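Jan 16, 2025
Elie Jaber

3. What people mean when they say "grain"

I promised back in the introduction that I'd get to the grain problem, and it's the part of this project I talk about at dinner parties, so bear with me if it runs long. The letters in the Dasard collection come from people who had bought floorboards, or wanted to, or had inherited a house full of them and were worried. They wrote to the firm's advice desk in Clatville and somebody at the desk wrote back. There are 4000 letters in the part I worked with, and hardly a page goes by without the word "grain" on it. I had assumed (silly me) that this would be the easy word. Everybody knows what grain is!

Well, the mill men knew. In the replies from the desk, grain means the direction the fibers run, and that's pretty much the end of it. A board is sanded with the grain or across it. You can plane against it and be sorry. When the desk wanted to talk about what the surface looked like, they said "figure," and they were strict about it, at least in the earlier folders. You can almost hear the sigh when a customer mixes them up. One reply begins, "We take it that by grain you mean figure," and then goes on for a full page in a tone I can only call patient.

The customers, though, used "grain" for everything. Stripes, swirls, spots, color, shine, the feel of the board under a bare foot, and in one case I'm fond of, the noise it made. A woman in Bristmont wrote that her hall floor had "a loud grain" and that she'd like it quieter before her daughter's wedding. I spent far too long trying to decide whether she was complaining about squeaks or about the pattern. The desk sent her advice on both, so I guess they couldn't tell either.

My first plan was to sort every use of the word into two piles, the fiber sense and the looks sense, and then show how one gave way to the other over time. That plan lasted until I sat down with the Rondonuwu folder. Rondonuwu was a retail showroom that forwarded its trickier customers to the mill, and those letters are wonderful and a complete mess. People wrote things like "the grain is coming up" and "it has lost its grain in front of the stove." You can read the second one as wear, as fading, or as a patch of finish gone cloudy, and the letter never tells you which. I'd pick a pile, come back after lunch, and pick the other one.

So I ended up with three piles. The third is for what I started calling the character sense, where the writer is talking about the floor the way you'd talk about a person in your family. A floor "has a lot of grain to it." A floor is "all grain and no manners" (that one is underlined in the letter, and I have underlined it in my notes as well). I know a third pile looks like a place to dump the leftovers, and I got some pushback on this when I presented an earlier version in September. I still think it holds up. The character uses show up with their own little set of companion words, mostly "wild," "busy," "honest," and "plain," and those words almost never turn up beside the fiber sense.

The companion words are worth slowing down for. "Wild" is the most common one, and it's used for boards where the lines don't run straight. Customers split on whether wild was good. Folks furnishing a front room tended to ask for it, and the ones doing a bedroom tended to ask how to avoid it, and I wouldn't lean on that too hard, but it did come up often enough that I began guessing the room before I got to it in the letter. "Busy" is never a compliment anywhere in the collection. "Honest" always is, and it seems to mean you can see the knots.

Knots deserve their own paper and I may write it. The desk treated knots as a grading matter, and their replies are all about whether a knot is sound or likely to drop out. The customers treated knots as faces. Truly, there are so many faces. Dogs, owls, an uncle. One man asked for a replacement board for the sole reason that a knot by his desk was looking at him, and the desk replaced it without comment.

All of this is easier to follow with some planks to look at, especially the gap between straight lines and wavy ones that the word "wild" was doing so much work to cover.
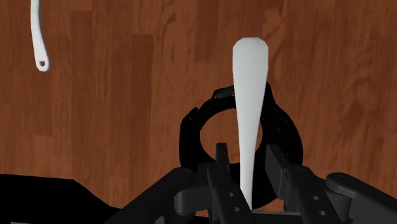 Figure 2. Reddish-brown planks in a computer rendering, with knots, darker seams, and wavy, flame-like grain toward the right.

A customer writing to Dasard would most likely have called the lighter board in Figure 2 "wild," and I'd put money on "flame" being in there somewhere too. Flame is an interesting case. It's a trade word to begin with, and the desk used it in a fairly settled way for figure that licks up the board in points and waves. Customers picked it up from the showroom and then did what customers do. Within a few folders, "flame" is being used for color. A floor is "too flame for the curtains." A stain is "a nice flame." By the end of the collection the desk has given up and is using it for color as well, at least when writing to the public, while the internal notes clipped behind the letters keep the old meaning.

That back-and-forth is what I most wanted to show in this section. The usual story about trade words is that experts own them and the rest of us wear them down. In these letters I see something a lot more sociable going on. A customer writes in with a word used sideways, the desk corrects it, the customer writes back (they very often wrote back!) with the correction half absorbed, and the next reply from the desk meets them partway. I have one exchange that goes through this whole dance over "seam." The customer used it for the dark line between two boards. The desk wanted "joint." The customer then tried "joint seam," which pleased nobody, and the final letter from the desk says "seam" three times on one page as if they'd never called it anything else.

I should say something about how I did the sorting, since a couple of readers have asked. I read each letter on paper first and marked the words in pencil on my copy, and only typed up the marks after a whole folder was done. It's slow. I tried going straight to the typed transcripts and found that I sorted more uses into the looks pile that way, I suppose from not having the handwriting and the little sketches to go by. People drew their floors. They drew them badly, with great care, and the sketch often settled what the sentence left open. A drawing with arrows along the board goes with the fiber sense. A drawing with curls goes with looks. When the drawing is of the whole room with the furniture in it, I'd go into the third pile with a clear conscience.

The weak spot in all this is that the people who wrote to the mill were people who liked writing letters. I have no idea what the folks who just lived with their floors said about them. I did ask my own neighbors, which is no kind of method, and the first thing out of anybody's mouth was scratches. Scratches are strangely rare in the collection. They come up mostly in connection with dogs and pianos, and always with an apology attached, as though the customer had let the mill down.

There's also the matter of the replies themselves. For a long stretch the advice desk seems to have been one person, going by the typing and a certain fondness for the semicolon, and then the style changes and the word "figure" nearly drops out of the replies. I had been reading that as a change in the language. It could just as well be a change in who was sitting at the desk. I haven't found a staff list, and until I do, the dates in my argument about "figure" should be taken with some salt. The argument about "flame" doesn't depend on it, as both typists use the word and both drift the same way.

Section 4 takes up the color words, starting with "honey," which gave me nearly as much trouble.

Last updated: September 2025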